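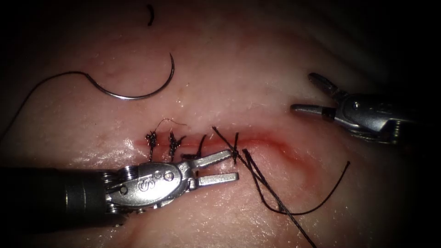 March, suture bench, entry continued from 1320

Pad: pink tissue pad, curved incision. Interrupted stitches in black thread, working left to right. Four knots in, the straight part first. The bend toward the lower right is still open.

- Knots 1 and 2: tails cut short, but they sit up bristly. Try one throw fewer on the next pad and compare.
- Knot 4: tails still long. Trim before placing 5.
- Loose wisp of thread above 1 and 2. Pick it off before the closeups.
- Needle parked upper left on the pad, point up and to the right. Keep it clear of the long strand.

Spacing on the straight part looks fine to me. On the curve, Pieter wants the bites square to the wound edge, so turn the needle a little with each stitch. Raimonds would rather put one stitch at the middle of the bend first and fill in either side. We'll do it Pieter's way on this pad and Raimonds's way on the next.

Thread stock: 30 packs left in the Kairys drawer. Order 100 more.

1725: stopping for today. Castumora pads go back in the box with the lid on.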